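From: Alistair MacAulay
To: home-sim discussion list
Date: Mar 11, 2021
Subject: Re: [home-sim] Does start pose sampling matter for indoor navigation?

Shivam Chaudhary wrote:

> We've been training a point-to-object policy in simulated flats and I'm
> getting a result I don't trust. Success on held-out episodes looks fine
> when the start poses come from the same sampler we trained with. If I
> place the agent by hand, in spots a person might choose, it drops a lot.
> The scenes are the same and so are the targets. Only the start changes.
>
> Has anyone on the list looked at how the start pose is drawn? We use
> uniform sampling over free floor, with a random heading. I had assumed
> that was the neutral choice. Timo says you tried something else at
> Irton last October and that it made a difference, but he couldn't
> remember which way it went.
>
> Also, do you filter out starts where the agent is staring at a wall?
>
> Shivam

Hello Shivam, hello all,

Timo remembered correctly that we tried it. It went in favour of changing the sampler, though the gain isn't the same everywhere, and there is one case where it made things worse. I'll set down what we did, as it never got written up properly.

The trouble with uniform sampling over free floor is that floor isn't spread the way views are. A large open room takes most of the samples, and within it most of the points are out in the middle. Doorways, the ends of halls and the gap beside a fridge are a small share of the area, so the policy hardly ever begins there. It does pass through them later in an episode, but by then it has a history to lean on. Starting cold in a doorway is a different problem, and ours was bad at it. I suspect your hand-placed starts are full of such spots.

What we did instead was to cluster the starts by what can be seen from them. For each scene we drew 3000 candidate poses, rendered a low resolution depth and label view from each, and reduced every view to a short vector: how much of it is near surface, how much is far, and which object classes show up. We then clustered those vectors into 16 groups per scene and drew training starts evenly across the groups, picking at random inside each one. Nothing else in the training changed. Same network, same reward, same number of steps.

The scenes were the Flirkano set, which has a good many open-plan ground floors. Those are where uniform sampling does worst, because you can have a kitchen, a dining table, stairs and an entry hall all joined up, and the sampler treats them as one big patch of floor.

On starts drawn by the old sampler the two policies came out level. On hand-placed starts, which Imani Rweyemamu picked before any training was run, the clustered one was clearly better. Most of the difference came from starts in or next to doorways, and from starts facing a large flat surface at close range. The old policy tended to swing one way, then back, and use up its steps. The new one more often kept turning in the same direction until it had something to go on. I'd call that the main finding, more than the success rate.

The bad case was small bedrooms. With 16 groups in a room that has only a few distinct views, some clusters are nearly empty and get drawn far too often. The policy saw the same corner again and again and did worse than the baseline from anywhere else in the room. Sotiris Vrettos wrote a fix that merges any cluster below a minimum size into its nearest neighbour before drawing. That removed the problem on the scenes we had, but we picked the minimum by eye and I wouldn't defend the value.

On your question about walls: no, we don't filter them. We did to begin with, and it was a mistake. If you throw out every pose where the view is mostly near surface, the agent never learns what to do when it ends up in one, and it will end up in one. We only reject a pose if the camera is inside something or the agent can't move in any direction.

Some practical notes in case you want to try this.

Headings matter as much as positions. We first clustered positions alone, with a random heading added afterwards, and got hardly any improvement. The view has to be part of what is clustered. If rendering is slow for you, four headings at 90 degree steps from each position is a fair substitute for fully random ones.

Look at samples from each cluster before you train. It takes an afternoon and it caught 2 errors for us. One was a label map where the stair treads had been tagged as floor, so we had agents starting halfway up a flight. The other was a set of glass panels that showed in the colour image and were missing from depth. Neither would have shown up in the training curves for a long time.

Keep the old sampler for one of your test sets. Otherwise you can't compare with anybody, including yourself from last year.

We ran the planning side with Ritance and the training jobs on the Waweru machines, but nothing in the method depends on either. The clustering is a short script that writes a list of poses per scene. Sotiris has said he'll tidy it and send it round. If you need it sooner, write to him off list and he'll give you the untidy one.

What I can't tell you is whether any of this carries over to a real building. We haven't tested it outside simulation. Timo's view is that people put robots down in a few habitual places, usually near a socket, and that one should sample from those. He may be right for a deployed robot. For a general policy I'd still want the spread.

I'd be interested to see your hand-placed list, if you can share it. Imani would like to run both of our policies on it and compare the failures one by one.

I've put one rendered view from a clustered start below. It belongs to the group we call "open, mixed", which has several object classes present and both near and far floor. Under the old sampler, this was the group that got the most starts in nearly every open-plan scene.

Regards,
Alistair

Last updated: with the monthly archive rebuild
Contact the list owner | Copyright remains with the authors of messages | Back to top
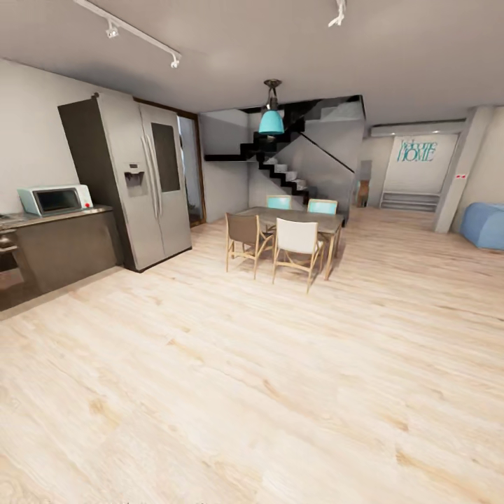
Start view, "open, mixed" group: dining table and stairs, with the hallway to the right.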